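Opinión

El alto el fuego que nadie vigila

5 de julio de 2021

Los acuerdos de alto el fuego suelen fracasar en los anexos. El texto principal lo redactan diplomáticos con experiencia, se negocia durante meses y se firma delante de las cámaras. En los anexos se decide quién mira, desde dónde y a quién se lo cuenta. El acuerdo de Furkis tiene un texto principal razonable y unos anexos que no sirven.

El punto central es conocido. Las dos partes se comprometieron a retirar la artillería pesada a ambos lados del río y a dejar una franja desmilitarizada entre Furkis y el paso de Prano. El plazo era de 90 días. Ha vencido y las dos capitales afirman haber cumplido. También afirman, con la misma seguridad, que la otra parte no lo ha hecho. Ninguna de las dos afirmaciones puede comprobarse, y esa es la situación en la que vive hoy la población de la zona.

La misión de observación cuenta con 6 puestos fijos. Todos están junto a la carretera principal, porque así lo pidieron los dos ejércitos y porque era más barato. Quien conozca el terreno sabe que la artillería no se mueve por la carretera principal. Se mueve por las pistas forestales del norte, donde los observadores solo pueden entrar si avisan con antelación y esperan autorización. Una inspección anunciada con tiempo suficiente para mover un cañón es un trámite.

Tampoco ayuda la forma en que se elaboran los informes. Los observadores mandan sus notas a una oficina de enlace en la capital, allí se resumen, el resumen pasa a las dos delegaciones para que presenten objeciones y lo que queda se publica semanas después. He leído todos los publicados hasta ahora. El lenguaje es tan cauto que cuesta saber si en un determinado valle hubo disparos o no. Se habla de «incidencias acústicas» y de «movimientos no concluyentes». Un alcalde que tiene que decidir si abre la escuela no puede hacer nada con eso.
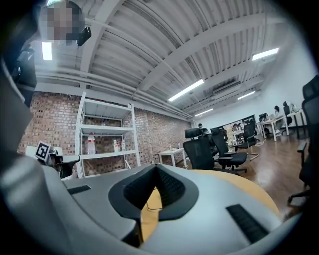
Una oficina abierta con techo de chapa metálica corrugada pintada de blanco.

Se dirá que 780 observadores son muchos para una franja tan estrecha. Esa es la cifra que repiten los ministerios, y es correcta sobre el papel. Pero incluye conductores, intérpretes, personal administrativo y los equipos destinados a la capital. El tamaño de una misión importa menos que su libertad de movimiento, y eso fue precisamente lo que se cedió en la última noche de negociación.

Entiendo por qué se cedió. Había prisa por firmar antes del invierno, los gobiernos garantes querían un resultado y cualquier insistencia en las inspecciones sin aviso amenazaba con romper la mesa. Un acuerdo imperfecto salvó vidas en las primeras semanas, y quien lo niegue no ha hablado con las familias que pudieron volver a Prano a recoger lo que quedaba de sus casas. Mi objeción es otra. Lo que se aceptó como solución provisional se está tratando como definitivo, y las partes se han acostumbrado.

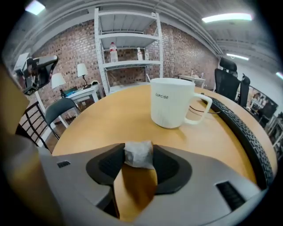
En septiembre hay que renovar el mandato. Es la única ocasión prevista en el calendario para tocar los anexos, y los gobiernos garantes ya dan a entender que prefieren una prórroga técnica, sin cambios. Sería un error. Una prórroga técnica confirma que las pistas del norte quedan fuera de la vigilancia y que los informes seguirán pasando por el filtro de los mismos a los que se vigila.

Bastarían 2 cambios. El primero, el acceso sin aviso previo a toda la franja, incluidas las pistas y el antiguo depósito ferroviario de Plendex, que aparece en todas las acusaciones y en ningún informe. El segundo, la publicación directa de las notas de campo, con las objeciones de cada delegación al final, como anexo, y no incorporadas al texto. Ninguno de los dos exige más dinero ni más personal.

Los partidarios de no mover nada invocan el precedente de Sisodia, donde el intento de ampliar el mandato acabó con la salida de toda la misión. Conviene recordar que allí se quiso introducir una fuerza armada, algo que nadie plantea ahora. También conviene recordar que en Sisodia la vigilancia llevaba tiempo sin funcionar cuando se marcharon los observadores. Su salida hizo visible un fracaso anterior.

Es posible que alguna de las capitales se niegue. Si ocurre, al menos se sabrá cuál, y los garantes tendrán que decidir si siguen financiando una misión que no puede ver lo que se le ha encargado ver. Hasta ahora han evitado hacerse esa pregunta en público. El debate sobre la renovación debería empezar por ella, con los mapas de los puestos sobre la mesa y con los alcaldes de la franja en la sala.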